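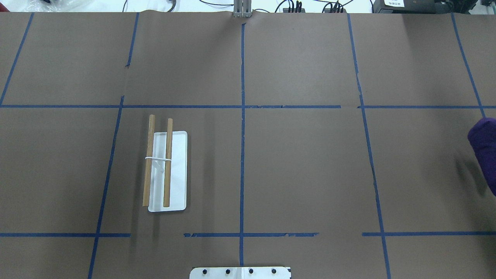 Ticket 663: left arm drops the cloth
Opened 9/18/24 by Siebe Dijkstra, Tronville shared workshop
Status: open

Loving this build, but one grasp is driving me nuts! The left arm loses the cloth on the lift. 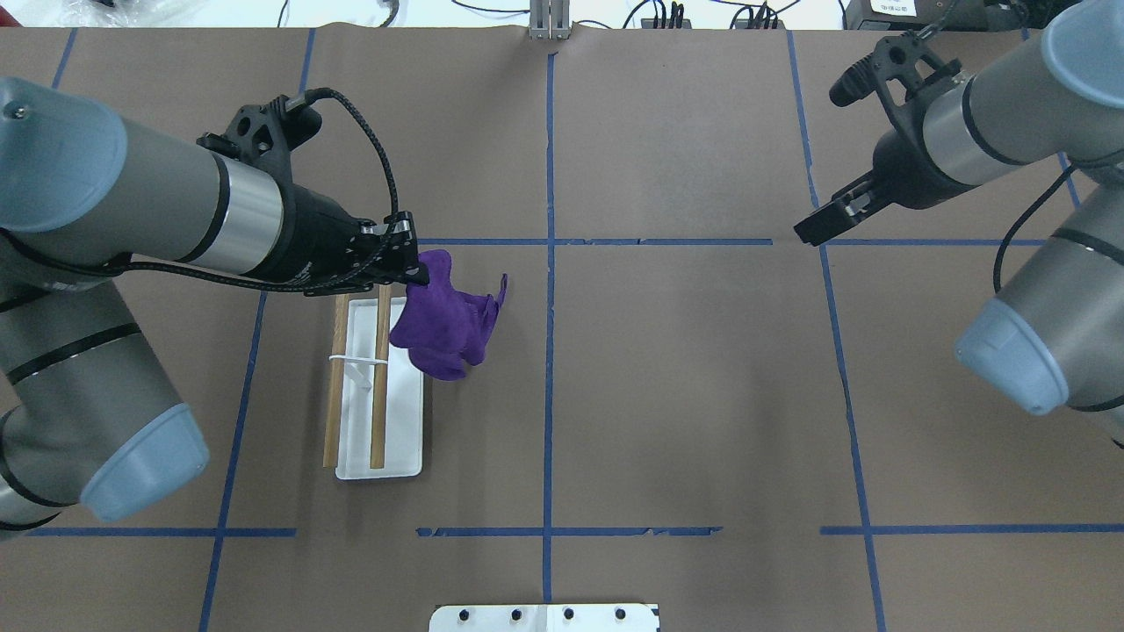
Grip force was my first suspect, so I raised it from 14 to 20 in Stemum. With the purple cloth pinched by its edge and hanging in folds, I logged the wrist load. Noisy — but usable.

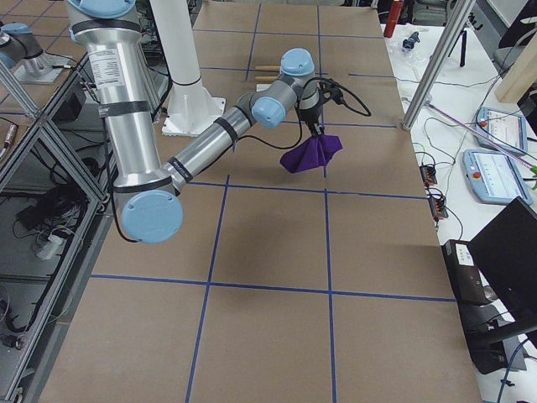
Cloth held up over the taped grid

Next I slowed the lift and set the settle delay to 2,000 ms. Much happier numbers!
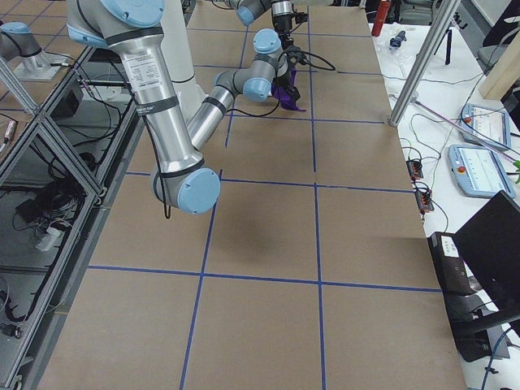
Wrist out toward the far end of the table, tool pointing down

Still to do: rerun with the old delay and post both logs.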